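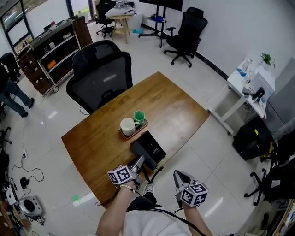

Desk, November. Black box at the near end.

Notebook, records desk, November

Started on the Callness jail roster scraper again. It reads the public booking page and writes one row per person per charge. Eighteen rows came in on the morning run. Four of them had the bond type blank, and all four were personal recognizance bonds. The page puts "PR" in the same field as the dollar amount, so the parser keeps the number and drops the letters. Fixed in the Callness parser only. Nallis uses a separate column and was fine.

Second problem, bond changes. When a judge lowers a bond, the roster overwrites the old amount and keeps the booking date. We had been treating the amount as the original. For now I save a copy of each row on every run and compare. Three changes showed up by 4 p.m., two down and one up. The one going up had a charge added, so it should probably be a new row. Left it alone until I can check it against the court register.

Releases: a name missing from the page does not mean released. Chaturvedi's old script assumed it did. Transfers to Dundia drop off the list the same way and turn up there up to 8 hours later. Changed the label from "released" to "not listed" everywhere, including the export. Whoever writes from this table needs to call the clerk before using the word released.

Still to do:
Rerun October with the new bond field.
Ask Dundia whether their booking number carries over from Callness.
Dismissed charges. Right now they just stay in the table.
Move the nightly run off the hour, page times out at midnight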